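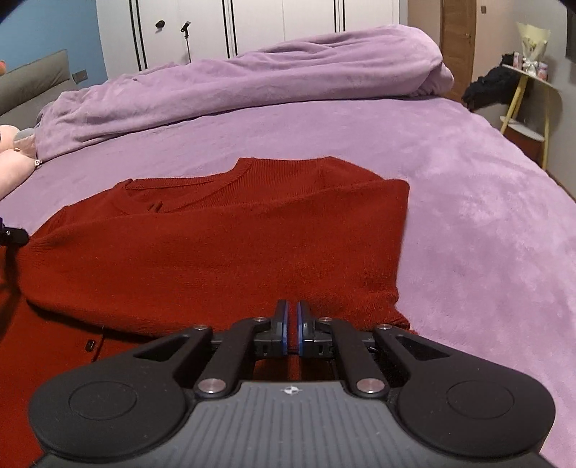
Rust-red knit, spread out on the purple blanket.

Home | Swap Dates | FAQ | What to Bring | Letters | Contact

Cindance Clothes Swap: Your Questions

Updated Oct 27, 2019

Hi, I'm Nest Gronow, and I run the Cindance swap in Floltness out of a hall, a car trunk and a spare bedroom. I get the same handful of questions by email before every swap, so I've put my answers in one place. If yours isn't covered, write to me anyway. I like getting mail.

What is a clothes swap, exactly?

You bring clothes you don't wear anymore, you put them on the racks and tables, and you take home clothes other people brought. No prices, no haggling. It's a bit like shopping in the closet of a very large family where everyone happens to be a different size.

When's the next one?

April! I don't have the exact Saturday yet because Tekleab Hall hasn't opened its spring calendar. The minute I have it, it'll go on the Swap Dates page. Please don't call the hall, they'll only send you back to me (and they were very patient last time).

How much does it cost?

It's $3 at the door, cash. That goes to the hall and to the big pot of coffee. Kids who are only there because you are don't pay. If $3 is a problem this month, just come in. I won't ask, and neither will whoever has the cash box.

Do I need to sign up?

Yes, please. We cap it at 40 people. We tried it once without a cap and I spent the whole afternoon apologizing to folks with their elbows in each other's faces. Send me an email with your name and I'll write back to say you're in. If we're full I keep a waiting list, and people do drop out, usually the night before, so check your messages.

How many things can I bring?

Two grocery bags, full to the top if you like. A winter coat doesn't count toward your bags as long as you carry it in over your arm. I know that's a funny rule. It came out of a long argument with Obsa Alemneh about whether a parka is one item or a whole bag, and I lost.

How many things can I take?

As many as you'll wear. I used to hand out tickets, one for each thing you brought, and you traded them in like at a carnival. It was cute and it took forever. People got stuck holding one ticket and feeling cheated, or they'd bring in a stack of old T-shirts to earn more of them. Now we go on trust. For the first half hour I do ask everyone to stick to three pieces so the early birds don't clear the rack, and after that it's open season.

What kind of condition should things be in?

Clean and wearable. My test is whether I'd hand it to a friend without making a face. A missing button is okay if you pin a note on it. Pilling on a sweater is okay, that comes right off with a comb. Stains under the arms, no. Stretched-out elastic, no. Anything that smells like a basement, please air it out first and then smell it again, or get somebody else to smell it, since your own nose gives up after a while.

What about sweaters and other knits?

Yes, yes, bring them! Sweaters go faster than anything else we put out. A few things I've learned, mostly by wrecking my own:

Look it over flat before you pack it. Lay it on a bed or a big table in daylight, smooth it out with your hands and check the elbows, the cuffs and the seams under the arms. Turn it inside out and go over it again. Holes hide when a sweater is hanging up.

Read the label, if it still has one. If it's wool, wash it by hand in cool water or on the wool cycle and dry it flat on a towel. If you've got no label and no idea, treat it like wool and you won't be sorry.

Fold it, don't hang it. Hangers give knits those little pointy shoulders, and I've never had much luck getting them out.

And if there's any chance at all of moths, put it in a sealed bag in the freezer for a few days before you bring it. I mean it. I'll hug you at the door for this.

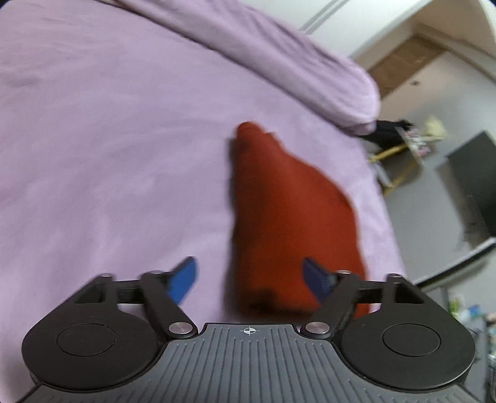

Red on lavender, on the bed.

Can I bring shoes? Bags? Jewelry?

Shoes yes, if the soles are good and you've tied the pairs together. Bags and belts yes. Scarves, absolutely. Jewelry goes on the little table by the coffee and tends to turn into its own party. No swimsuits, no underwear, no socks unless they're still in the package.

Kids' clothes?

Not at the regular swap. We did it for a while and the tiny stuff got lost among the big stuff. Ebise Ayele does a children's table at Hulari now, on a different weekend, and she's much better organized than I am. Her table is linked from the Contact page.

Is there anywhere to try things on?

There are two changing corners with curtains, and a mirror between them. There's usually a line, so a lot of regulars wear leggings and a tank top and just pull things on over that in the middle of the room. You'll see people hopping around on one leg. Join in!

I'm a larger size / smaller size / very tall. Will there be anything for me?

I wish I could promise. It depends on who comes and what they bring, and some swaps lean one way and some lean the other. What I can tell you is that when you sign up, you can tell me your size and I'll mention it in the email I send round to everybody ("we have folks coming who wear such and such, so dig deep"). No names. It's made a real difference, especially for pants. Lauri Lindqvist, who is the tallest person I know, went home last time with trousers that reached his shoes, and he's still talking about it.

Are men welcome?

Of course. The men's rack is shorter than I'd like, so bring your friends and bring their shirts.

What if two people want the same thing?

It happens less than you'd think. Whoever has it in their hands has it. If you both grabbed it at the same moment, flip a coin, and the loser gets first pick of the leftover table. I've only had to step in over a denim jacket, and both of those people still come.

What if I change my mind about something I brought?

Take it back off the rack. No one will say a word. I've rescued the same green cardigan from my own bag at least a couple of times and I'll probably do it again.

What happens to the stuff that's left?

We sort it before we lock up. Good winter things go into boxes in my spare room for the fall swap. The rest gets dropped off at the thrift shop, and whatever is too worn for them goes for rags. Nahom Endale takes the plain cotton pieces and cuts them up for his bike shed. If you can stay and fold for a bit at the end, I'd love it, and you get to poke through everything one more time while you do.

Do you need hangers?

We have 100 of them and it's never enough. Bring yours along if they're the sturdy kind. The thin wire ones from the cleaner's bend under a coat and dump it on the floor. Put a bit of tape with your name on any you want back.

Can I drop off my bags early, or if I can't come?

Yes to both. Email me and we'll find a time. Please, please don't leave them on my porch without telling me. It rained. You can imagine.

Is the hall accessible?

There's a ramp at the side door, and the bathroom is on the same floor. The parking lot is gravel and a bit bumpy toward the back, so if you need to be close in, let me know and I'll put a cone out for you. The main room does get loud. The last hour is the calmest if crowds aren't your thing, and there's still plenty on the racks by then.

Is there food?

Coffee, tea and whatever people bake. Eat on the kitchen side of the room, please, and wipe your hands before you go back in. (Powdered sugar on black velvet. Never again.)

I've never been to one and I'm kind of nervous. Any tips?

Come with one thing in mind that you need, like a work shirt or a warm skirt, and look for that first. Then wander. Try on something you'd never buy. It's free, so the worst that can happen is you bring it back in the fall. And say hi to me, I'm the one with the tape measure around my neck.

Can I start a swap in my own town?

Please do! You need a room, some racks and a friend who doesn't mind lifting. Write to me and I'll send you my checklist, which is messy but covers most things, including the coat rule.

Related pages
Getting pills off a sweater
How to fold for a packed suitcase
Letters: the denim jacket, both sides
Children's table at Hulari
Directions to Tekleab Hall
What we had too much of last fall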